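Chapter 4
Sharing a Table: Good Practice for Arms at the Bench

By the end of this chapter you should be able to say what a risk assessment is for, set out a work area before an arm is switched on, and write a start-up check that somebody else could follow on a Tuesday afternoon when you are at the dentist.

4.1 Where the rules come from

When Lleucu Lewis and I first taught this material at Vistthorpe, we began with the standards themselves, clause by clause, and I am sorry to say that we lost half the class before the tea break. They were good students, too! The trouble was that a rule makes very little sense until you have stood beside the thing it is about, and so in this edition we start at the bench and work our way back to the paperwork (there is plenty of it, I promise, in Chapters 5 and 6).

You will meet three sorts of rule in your working life, and it helps to keep them apart in your mind. The first is law, which you must obey wherever you happen to be working. The second is the published standard, written by people who have argued over every comma, and which a buyer or an insurer may well ask you to meet. The third is the house rule — the sheet of paper taped up beside the door. Students tend to look down on house rules, and I do wish they wouldn't. The sheet at Larkent, drawn up by Gwion Penry and revised every May, runs to a single page and covers matters that no standard could, such as which drawer the spare fingertips live in and who may change the speed limit.

4.2 The table before the arm

Most of the good practice in this book can be carried out before any motor turns. Look at the surface first. Every object on it should be there for the task, and anything that could roll, spill or shatter deserves a moment's thought. A drink left from lunch is a hazard near electrical equipment; a bottle that forms part of the task is a test object, and it belongs on the task sheet with its lid on. Glass is allowed at many benches, though the assessment has to mention it.

Next, consider reach. Draw the space each arm can sweep, including the gripper and whatever has been bolted on above it, and where two arms share a table, draw both and shade the overlap. Cables count as part of the arm. At Larkent the speed limit for shared work is 173 millimetres a second, and no load above 400 grams may be lifted across the shaded part.

Two arms and a shared surface; open fingers, with a bottle at the side.

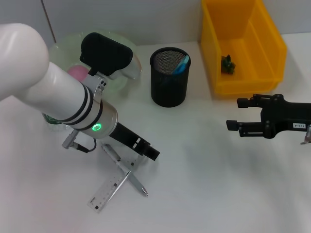
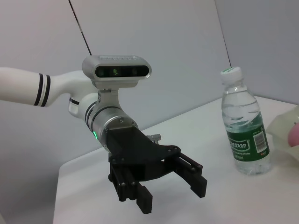 Fingers come next, and they are easily forgotten. People worry a great deal about the big joints, quite rightly, and then put a thumb between two closing pads without a second thought. A gripper should be treated as live whenever the arm has power, whatever it is or isn't holding, and hands should go in only when the arm has been stopped in the way your house rules lay down.

Before you read on, try drafting a start-up check of your own for a bench you know. Keep it to one side of paper, and give it to a friend to follow while you stay quiet, which I have always found the hardest part of the exercise. Section 4.3 takes up the check used at Larkent and goes through it line by line.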